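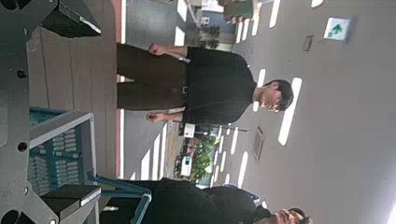 A teal slotted grille set against a grey metal plate.

I did not expect to be writing about The Salt Ferry again this month, but there we are. The little harbour drama from Usemer is staying put at the Mahlangu in Cotov for a fourth week, and when I rang the box office at lunchtime they told me the evening show was already down to the front two rows.

For anyone who missed my last piece (I forgive you, it was buried under the council parking story), this is a two-hour film with subtitles, no stars you'd know from the telly and a plot that is mostly people waiting for a boat. It opened in April on one screen, in the teatime slot where the Mahlangu normally puts things it doesn't have much faith in. The first week sold 118 tickets. I bought two of those, because I went back with my sister.

Week two came in at 185. Films just don't do that round here! The usual pattern is a decent opening, a drop of half or more, and then off to make room for something with a talking animal in it. Week three, which finished last night, sold 400 on the nose, and I asked them to check that because it sounded made up. They did check, and it's right.

Some of that jump is down to the move. At the start of the third week the film went from Screen 3, which is the one with the pillar, into the main house, and it picked up a half past seven showing as well as the teatime one. More seats, better time of day, so of course the number went up. Still, you have to fill them, and the later showing has been doing most of the work. I popped my head in on a wet evening when there was football on and it was busier than the superhero sequel next door, which had only been out a fortnight and had a cardboard figure in the foyer and everything.

The sequel, by the way, is still the biggest thing in Cotov overall. It has far more showings each day, so it wins the week comfortably, but it has been sliding since it opened and I'd be surprised to see it in the main house much longer. The family cartoon about the post van has held up nicely, helped by the Saturday-morning prices being offered every morning through the school holidays. The horror one has gone. I liked the horror one, but I was on my own in there with a man who was asleep.

Over in Naltov it's a different picture. The cinema there took The Salt Ferry a week after Cotov did, gave it afternoons only, and dropped it after seven days. A few people from Naltov have been coming across on the bus to see it, which I know because I sat behind some of them and they spent the trailers discussing whether they'd make the last one home. (The film ends at twenty to ten if you go to the later showing, and the bus is at ten to, so you can do it if you don't stop for the loo.) I hear Naltov may be asking for the film back. The manager's office there would only tell me that the programme for next week hadn't been settled.

Usemer is a small distributor and doesn't have much money to throw about. There were no posters in town that I saw, apart from the one in the Mahlangu's own window, and that had the wrong start time on it for the first few days. Everybody I've spoken to in the queue came because a friend or somebody at work had told them to. One woman was on her third visit and had brought a flask. I did ask Usemer if more cinemas in the area would be getting it and had a cheerful email back saying they were talking to several, with no names given.

What happens after this fourth week depends on the big spy film, which arrives at the end of next week and has been promised the main house. The Mahlangu says The Salt Ferry will probably go back to Screen 3 then, so if you're tall and you mind about pillars, I'd get in quickly. Seats on the left-hand side of that room are fine from row E backwards.

Showings in Cotov are at quarter past five and half past seven every day, with an extra one at eleven in the morning for parents with babies. Tickets are the normal price, and the box office opens at ten. The website was being funny about seat choices when I tried it this morning, so you may want to phone.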